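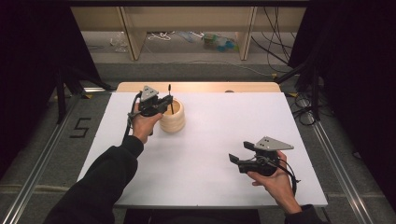 Two hand-held grippers in use over a white board. The left one is at the rim of a ribbed cup.

How a Robot Learns From Your Hands

A robot arm has no idea what a cup is. It has motors, and each motor turns when it receives a number. To move the arm to a cup, a computer has to send the right numbers to all of the motors, many times every second. Working out those numbers is the hard part of robotics.

There are two main ways to do it. In the first, a person writes a program: go to this point, close the gripper, lift, go to that point. In the second, a person does the job by hand many times while the motion is recorded. A computer then uses the recordings to learn which movements go with which camera views. The second way is called learning from demonstration, and it is the way used in the Ollard student robotics project.

What is a gripper?

A gripper is the part of a robot that does the work of a hand. Most grippers are much simpler than a hand. The ones in the Ollard project have two fingers, also called jaws. The jaws can move apart or move together. They cannot curl, point, or feel the way your fingers do.

Usually a gripper is bolted to the end of a robot arm. A hand-held gripper has no arm behind it except yours. You hold its body in your hand, open and close the jaws, and pick things up with it. Two grippers, one for each hand, let you do jobs that need one hand to steady something and the other to move it.

Why not use bare fingers and film those? You could, but a robot with two jaws cannot copy five fingers. If you pick up a stick by rolling it between your thumb and two fingertips, the robot has no way to do the same. When you work with a gripper, every move you make is a move that two jaws can make. The computer does not have to translate.

What gets recorded?

One recording of one job is called a demonstration. In the Ollard project, each demonstration contains three kinds of information.

Video. A camera on the gripper looks past the jaws at whatever they are pointed at. The robot will later have a camera in the same place, so it will see the job from the same side. A second camera looks down from higher up and sees both hands and the table.

Position. The computer stores where each gripper is and which way it is tilted. It takes six numbers to do that for one gripper: three for the place and three for the tilt.

Opening. One more number says how far apart the jaws are.

All of this is stored with the time at which it happened. That matters. If the video says the jaws have reached the cup but the position numbers are half a second behind, the computer will learn to close the jaws in the wrong place. The club uses a program called Smadi to line up the times and to play each demonstration back.

The job

The job is called cup and stick. A cup stands on a white surface. A stick has to go into the cup, or come out of it, and the cup has to stay standing. It sounds easy. Try it at home with a pair of kitchen tongs in each hand and you will find the difficult points quickly:

The stick is thin. If the jaws are tilted a little, it turns sideways when they close.

The cup is light. A small bump at the rim can push it over.

The cup is open at the top, so a stick inside it leans. It does not lean the same way each time.

The surface under the cup is white and plain for a reason. A camera image is a grid of colored dots, and the computer must learn which dots matter. On a patterned tablecloth it would have many more edges and colors to sort through. A plain surface makes the cup stand out. Later in the project the surface is changed, so that the robot does not come to depend on it.

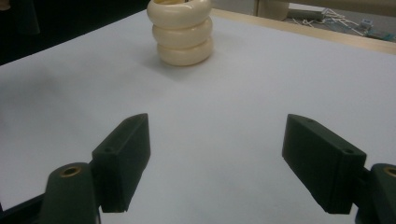 The start of a demonstration is as important as the end. Before the jaws touch anything they have to travel, and the camera on the gripper sees the cup get larger and larger as they do. From this the computer learns how to approach. If every recording began with the jaws already at the cup, the robot would know how to grip and would have no information on how to get there.

For the same reason, the club does not always begin from the same spot. The grippers start on the left in one recording and on the right in the next, sometimes close and sometimes far. The cup is moved too. A robot that has only ever seen the cup in one place will go to that place, whether the cup is there or not.

Rules for a good demonstration

These are the rules on the sheet that each new club member at Ollard receives.

1. Open the jaws fully before you start.

2. Move at a steady speed. A fast jerk makes the video blurry.

3. Keep the free gripper still and in the air if it has nothing to do.

4. Do not touch the cup or the stick with your fingers while recording. The robot has no fingers to copy you with.

5. Do not talk with the grippers in your hands. People wave when they talk.

6. If you miss, move back and try again. Keep recording.

7. If you drop a gripper, stop. The position numbers after a drop are no good and the gripper has to be set up again.

8. Check that the cable behind your hand hangs free before each start.

Rule 6 surprises some people. A miss followed by a second try is useful. It shows the computer what a miss looks like and what to do next. A robot trained only on perfect recordings often gets stuck after its first mistake, since it has never seen one.

How many demonstrations does it take?

More than you would like. The students recorded 3077 demonstrations. The longest lasted 28 seconds. Each one was played back in Smadi by someone who had not recorded it, and 103 were deleted. Most of the deleted ones had a gap in the position numbers, which happens when the tracking loses sight of the gripper behind a sleeve or an elbow.

The first training used 2000 of the remaining recordings. The rest were held back. Some of them were used for checking: the computer was shown the video and asked what the gripper should do next, and its answer was compared with what the student really did. You cannot check fairly with recordings that the computer has already trained on, in the same way that a spelling test is not fair if the words are written on the board.

What does training mean?

During training, the computer looks at a moment from a demonstration and guesses the next movement. Then it compares its guess with the recorded movement. The difference is called the error. The computer changes its settings slightly to make the error smaller, and goes on to another moment. It does this a very large number of times. The club starts the training on Friday afternoon and leaves it running over the weekend.

The result is called a policy. In everyday English a policy is a rule about what to do. In robotics it means almost the same thing: camera images go in, and movements come out.

The policy is then loaded onto Meklow, the club's robot. Meklow has two arms, and each arm ends in a gripper with the same jaws as the hand-held ones. At this point no person is moving anything. A student stands beside the red stop button through the whole test.

What went wrong

The first policy could find the cup but closed the jaws too early. The students looked through the recordings and found that many of them had been made by people who closed the jaws slowly while still moving forward. The computer had copied this, but Meklow's jaws close faster than a student's. New recordings were made in which the grippers stopped at the cup first and closed second.

The second policy worked better in the morning than late in the day. Nearly all the recordings had been made with the lights on and the blinds down. With the blinds up, the shadow beside the cup fell in a different direction. The students now record under several kinds of light and write the kind of light in the log.

The third policy is the one going to the Warkosmont student robotics meet in June. The cup will be put in places chosen by the judges, and teams may not touch the robot once the timer has started.

Try it without a robot

You need two pairs of tongs, a plastic cup, a drinking straw, and a phone or tablet that can record video. Ask an adult before you use the tongs or the phone.

Put the cup on a plain surface. Lay the straw beside it. With one pair of tongs in each hand, steady the cup at the rim and put the straw in. Have a friend record ten tries. Watch them together and write down, for each try, where the tongs started, whether the cup moved, and whether the straw went in the first time.

Now give your notes to someone who has not seen the video and ask them to repeat your fourth try exactly. They will ask you questions. Write the questions down. Each one is a piece of information that your recording was missing.

Words to know

Demonstration: one recording of a person doing a job from start to finish.

Error: the difference between the computer's guess and the recorded movement.

Gripper: the part of a robot that takes hold of things.

Jaws: the parts of a gripper that open and close.

Policy: what the computer has after training. It turns camera images into movements.

Tracking: measuring where something is while it moves.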